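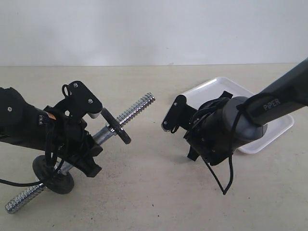

**보도자료**
**배포일: 8월 23일**
**배포: Plamudex 홍보 담당**

# Plamudex, 조립식 덤벨 ‘Vesmont’ 9월 출시… “홈짐 완성”이라는 문구는 뺐다

생활 운동용품 업체 Plamudex가 나사식 조립 덤벨 ‘Vesmont’를 9월에 내놓는다. 크롬 봉 양쪽에 원판을 끼우고 너트를 돌려 고정하는, 오래전부터 시중에 있던 방식이다. 새로운 기술은 들어가지 않았다. 당사는 이 제품을 ‘혁신’이라고 부를 생각이 없으며, 인용하는 매체에서도 그 단어는 피해 주시기를 부탁드린다.

조립식 덤벨 시장에는 과장이 많다. 한 쌍이면 헬스장이 필요 없다거나, 몇 초 만에 무게를 바꾼다거나, 거실 한구석이 운동 공간으로 변한다는 식이다. 당사 역시 이전 제품의 상세 페이지에 비슷한 문장을 썼다. 이번 출시를 준비하면서 그 문장들을 다시 읽어 보았고, 근거를 댈 수 없는 것은 지웠다. 지우고 나니 상세 페이지가 상당히 짧아졌다.

## 구매자 166명에게 물었다

Plamudex는 이전 조립식 덤벨을 구입한 고객 166명에게 제품을 어떻게 쓰고 있는지 물었다. 질문은 무게를 얼마나 자주 바꾸는지, 너트를 언제 다시 조이는지, 운동이 끝나면 어디에 두는지에 집중했다. 만족도 점수는 묻지 않았다. 운동용품의 만족도는 대개 산 직후에 가장 높고, 그 숫자를 광고에 싣는 관행도 믿을 만하다고 보기 어렵다.

답변 가운데 가장 많았던 것은 “처음에 맞춘 무게 그대로 쓴다”였다. 무게를 바꿀 수 있다는 점 때문에 샀지만 정작 바꾸지는 않는다는 이야기다. 이유로는 귀찮다는 답이 앞섰고, 빼 놓은 원판을 둘 곳이 없다는 답이 뒤를 이었다. 너트를 한 번도 다시 조여 본 적이 없다는 응답도 적지 않았는데, 당사가 보기에는 이쪽이 훨씬 걱정스럽다.

물론 이 조사를 지나치게 믿을 필요도 없다. 응답자는 당사 고객 명부에서 나왔고, 답하기 싫은 사람은 답하지 않았다. 덤벨을 베란다에 넣어 두고 잊은 사람이라면 설문 메일도 열어 보지 않았을 가능성이 높다. 전체 소비자의 습관을 말해 주는 자료로 인용하지 말아 주시기 바란다.

## 나사식을 고른 이유와 그 대가

다이얼을 돌려 무게를 고르는 방식도 검토했다. 편하기는 하다. 다만 내부 부품이 많아지고, 고장이 났을 때 집에서 손볼 수 있는 범위가 좁아진다. 나사식은 구조가 눈에 보인다. 봉과 원판과 너트, 그것이 거의 전부다.

대신 느리다. 내부에서 양쪽 너트를 풀고 원판을 갈아 끼운 뒤 다시 조이는 데 걸린 시간은 약 100초였다. 손에 익은 직원이 한 결과이므로 처음 쓰는 사람은 더 걸린다고 보는 편이 맞다. 세트 사이에 무게를 자주 바꾸는 운동을 하는 분께는 이 제품을 권하지 않는다. 고정식 덤벨을 두 종류 사는 쪽이 나을 수 있다.

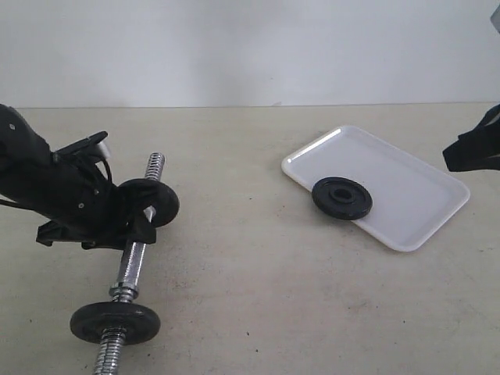 너트는 조립식 덤벨에서 가장 홀대받는 부품이다. 제품 사진에서는 늘 원판이 주인공이고, 설명서에서도 너트에 할애된 분량은 한두 줄에 그치곤 한다. 그런데 사용 중에 조금씩 풀리는 것도, 이사할 때 잃어버리는 것도 너트다. 사진 속 봉에서는 아래쪽 원판 바로 위에 크롬 너트가 물려 있고 그 원판 너머로 나사산이 더 이어지는데, 매번 눈으로 보아야 할 곳이 바로 이 언저리다. 원판과 너트 사이에 틈이 생기지 않았는지, 원판이 봉 위에서 흔들리지 않는지 살피고 나서 들어 올려야 한다. Vesmont 설명서는 이 점검을 첫 장에 실었다. 읽지 않고 버리는 분이 많으리라는 것은 당사도 안다.

## 11가지 문구를 삭제했다

이번 상세 페이지 개편에서 삭제한 문구는 모두 11가지다. 그중 일부를 공개한다.

- “이것 하나로 홈짐 완성”
- “절대 풀리지 않는 강력 고정”
- “누구나 쉽게, 단숨에 무게 교체”
- “층간소음 걱정 끝”

마지막 문구는 특히 설명이 필요하다. 쇠로 된 봉을 바닥에 떨어뜨리면 소리가 난다. 원판에 무엇을 입혀도 마찬가지이며, 매트를 깔면 줄어들 뿐이다. ‘층간소음 방지’라는 말을 쓰는 업체가 있다면 어느 높이에서, 어떤 바닥에 떨어뜨려 시험했는지 물어봐 주시기 바란다. 당사는 그런 시험을 하지 않았고, 그래서 그런 문구도 쓰지 않는다.

## 보관 용품 ‘Landry’는 따로 판매

원판 받침 ‘Landry’도 같은 시기에 판매를 시작한다. 빼 놓은 원판과 너트를 한자리에 모아 두는 용도다. 처음에는 덤벨과 묶은 구성만 팔자는 의견이 있었으나 채택하지 않았다. 집에 있는 튼튼한 상자나 선반으로 충분한 분이 많고, 쓰지도 않을 받침을 얹어 가격을 올리는 판매 방식은 업계에서 이미 흔하다. 필요하면 사고, 필요 없으면 사지 않아도 된다.

배송은 물류 협력사 Kanton이 맡는다. 봉과 원판은 상자를 나누어 보낸다. 무거운 원판이 봉의 나사산을 찍어 반품되는 일이 이전 제품에서 되풀이되었기 때문이다. 상자를 나눈다고 파손이 사라지지는 않는다. 받은 뒤에는 너트를 손으로 끝까지 돌려 보고, 중간에 뻑뻑하게 걸리는 부분이 있으면 억지로 조이지 말고 교환을 신청하면 된다.

## 구매 전에 확인할 것

Plamudex는 구매 페이지의 결제 단추 위에 다음 네 가지 질문을 배치한다. 매출에 도움이 되지 않으리라는 내부 반대가 있었고, 그 예상은 맞을지도 모른다.

1. 지금 집에 쓰지 않는 덤벨이 있습니까?
2. 운동 중에 무게를 얼마나 자주 바꿉니까?
3. 빼 놓은 원판을 둘 자리가 정해져 있습니까?
4. 들기 전마다 너트를 확인할 생각이 있습니까?

첫 번째 질문에 “예”라고 답했다면 우선 그 덤벨을 꺼내 보시기를 권한다. 네 번째에 “아니요”라고 답했다면 나사식 제품은 당사 것이든 다른 회사 것이든 사지 않는 편이 안전하다.

## 매체 안내

가격과 원판 구성은 출시일에 맞추어 별도로 공지한다. 사전 예약 할인과 수량 한정 행사는 없다. 체험용 제품을 신청하는 매체와 개인 채널에는 원고 방향을 요청하지 않으며, 단점을 적은 글도 수정을 요구하지 않는다. 다만 제공받은 제품이라는 사실은 글 첫머리에 밝혀 주셔야 한다. 이전 제품과 비교하려는 경우에는 두 제품의 너트를 섞어 쓰지 말아 주시기 바란다. 나사산 규격이 달라 끝까지 조여지지 않는다.

문의: Plamudex 홍보 담당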